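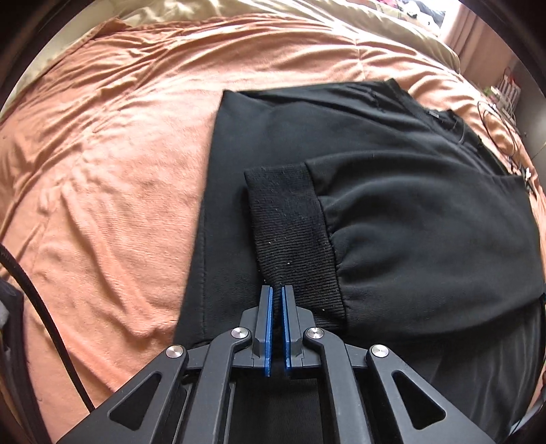

Black dye is the hardest shade to keep in cotton. Most black garments are colored with reactive or sulfur dyes, and a deep black needs far more dye than a pastel does. Part of that dye never bonds to the fiber and stays on the surface, where washing and rubbing remove it. A black garment spread on a peach-pink plush blanket is a pairing that textile labs would call high risk, as loose dye shows first on a pale pile fabric.

Home Features Food Garden Textiles Subscribe

The Jasard mill tests for this with a crocking meter, a small arm that rubs a white cloth across the sample under a fixed load. The white cloth is graded from 1 to 5, with 5 meaning no visible stain. Dry results for black jersey are usually good. Wet results are lower, and they decide whether a batch ships.

In April the mill compared two finishing routes on 524 jersey samples. The first used a standard hot rinse. The second added a fixing agent sold as Plukel, applied in the last bath. Of the full set, 519 samples reached the required wet grade. The 5 failures all came from the hot rinse route, and all were from one dye lot.

Fixing agents have a cost. They can stiffen the fabric slightly and shift the shade toward green. Vilela, which buys most of the Jasard output, accepts the shift on socks and linings and rejects it on shirts.

Care at home follows the same chemistry. Wash black cotton inside out at 28 degrees Celsius, with similar colors, and keep it off light bedding until it has been through several washes.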